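Less salt in the kitchen, without food that tastes like paper
by Parveen Hashmi

Many readers have written to me after my last page about cooking oils and asked the same thing: the doctor says to cut down on salt, so what do I do at the stove tonight? I am not a dietitian. I have cooked for a family with high blood pressure on both sides for many years, and the following is what has remained in our kitchen after the other ideas were given up.

If you take medicine for your heart or your kidneys, please speak with your doctor or pharmacist before you change much, and especially before you buy a salt substitute. I will return to this further down.

Where the salt is

When my husband was told to eat less salt, the first thing we did was to remove the shaker from the table. It was a good thing to do, but it made a small difference. Most of our salt was coming into the house already inside the food: bread, cheese, canned soup, pickles, instant noodles, the sauce packets, the frozen samosas which I used to buy by the box.

The usual advice for an adult is to stay under 5 grams of salt in a day. This is one level teaspoon, and it includes everything, also what is in the bread.

Read the line that says sodium on the label and look at the serving size next to it. The bread we used to buy had 244 mg of sodium in one slice. That does not sound like much until you make two sandwiches for a tall teenager. To change sodium into salt, multiply by two and a half.

Compare two brands of the same thing while you stand in the aisle. With canned tomatoes the difference can be very large, and I cannot taste it once the onions and the spices are in.

Canned beans and chickpeas

Empty the can into a colander, let the liquid go, and rinse under the cold tap while you move the beans with your hand. Do it until there is no more foam. A good part of the salt leaves with the liquid. If you have time, leave them in fresh water while you chop the vegetables and drain them again.

Dried chickpeas are better still. I soak a big bag overnight, cook it without salt, and freeze it flat in freezer bags, so that I can break off what I need. Write the month on the bag. Mine say "chickpeas, July" and they are eaten by September.

Salt at the end

This was the hardest habit to change. My mother put the salt in with the onions and again with the water and again before serving, each time by hand. Now I cook the pot with none, or with a small pinch in the onions, and I salt when the fire is off. Salt which sits on the surface of the food is tasted more strongly than salt which is cooked into the middle.

Measure it with a spoon. Do not shake salt over a steaming pot either, as the steam goes into the shaker and the salt makes lumps.

Sour things do half the work

When a dish tastes flat, try lemon first. In lentils, in soup, over fish and over roasted cauliflower, a squeeze of lemon gives the feeling that the salt is there. Vinegar does the same in stews. My neighbour Rekha Grewal uses dried mango powder in almost everything, and her potatoes are better than mine. Tamarind is also good, but check the jar, as some pastes have salt added.

Other things which help in our house:

Toast whole cumin and coriander seed in a dry pan until you can smell it from the door, then crush it. Old powder from the back of the cupboard has very little taste, and people add salt to make up for it.

Brown the onions properly. It takes me 18 minutes on medium heat for a full pan and there is no short way.

Garlic, fresh and dried. Take garlic powder and not garlic salt, the jars look alike.

Mushrooms chopped very small and fried until brown, for meat sauces and burger patties.

Fresh coriander, mint or dill, added when the plates are already on the table.

Stock

Stock cubes are mostly salt. I keep a bag in the freezer for onion ends, carrot tops, celery leaves and parsley stems, and when it is full I boil it for an hour with peppercorns and a bay leaf. No cabbage or broccoli in it, the smell is not pleasant. Strain it, cool it and freeze it in muffin tins. When the pucks are hard, put them in a bag.

If you must use a cube, use half of it, and put no other salt in the dish.

Low-sodium soy sauce is still salty. I mix it with the same quantity of water and a little rice vinegar, and keep it in a small bottle in the fridge. Make only as much as you will use in the week.

Salt substitutes

Many of these have potassium in place of some or all of the sodium. For some people this is fine and for others it is dangerous, in particular with kidney disease or with certain blood pressure pills. My friend Naheed Hayat bought one for her father with the best intentions, and it was the pharmacist who stopped her at the counter. Ask first. Some of them also leave a bitter taste when they are heated, so if you are allowed to have it, add it at the end.

Go slowly

We tried to go to nothing in one week, and by the end of it my sons were eating chips in the garage. The second time I did it by steps. I put in three quarters of the usual salt for two weeks, then half. After one month the old canned soup tasted to us like sea water. The tongue does learn, but it needs the time.

With guests I cook our way and put a small dish of salt on the table with a tiny spoon. Most people take a little and some take none.

For lunch boxes, roast a chicken breast or a piece of beef on the weekend and slice it thin when it is cold. It will replace the deli meat, which is one of the saltiest things children eat. Keep it in the fridge in a closed container and finish it in three days. What you will not use by then should be frozen on the first day, between sheets of baking paper.

Nuts I buy unsalted and roast myself at a low temperature with paprika. I weigh them in portions of 50 grams into small jars, otherwise I eat from the bag and do not know where to stop.

Questions from readers

Saqib Ghumman asks if sea salt or pink salt is healthier. For blood pressure I would treat them as the same as table salt. The coarse kind takes more space on the spoon, so a teaspoon of it weighs less, and this is where the confusion comes from. Please look also if your fancy salt is iodized. Often it is not, and if you use only a little salt you may want that little to have iodine in it.

Naheed Afridi writes that her pickles spoiled when she cut the salt by half. I am sorry about the pickles! In fermented pickles the salt is what keeps them safe, so do not change a tested recipe. Make them with the full salt and eat a smaller piece, or make quick ones with vinegar, cucumber and a little sugar, which live in the fridge and are eaten within the week.

Somebody asked about the potato in the salty curry. The potato takes up some of the liquid, and there is salt in that liquid, but the rest of the pot stays just as salty as before. Add water, unsalted tomatoes or plain yogourt, or cook a second batch with no salt at all and mix the two.
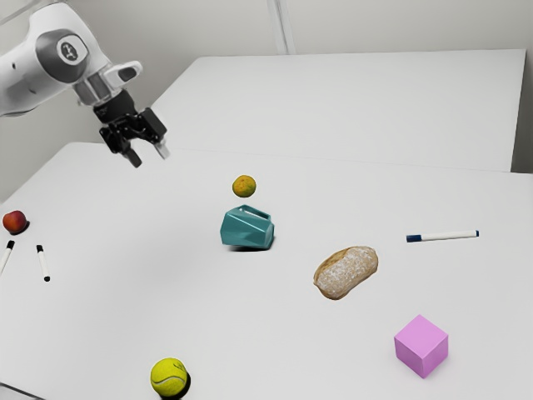
If you mix two batches, cool what is left over in shallow dishes so that it gets cold quickly, and put it in the fridge within two hours. Rice to go with it should be cooked in plain water. I put one cardamom pod and a small piece of cinnamon in the pot, and my husband no longer asks for the shaker.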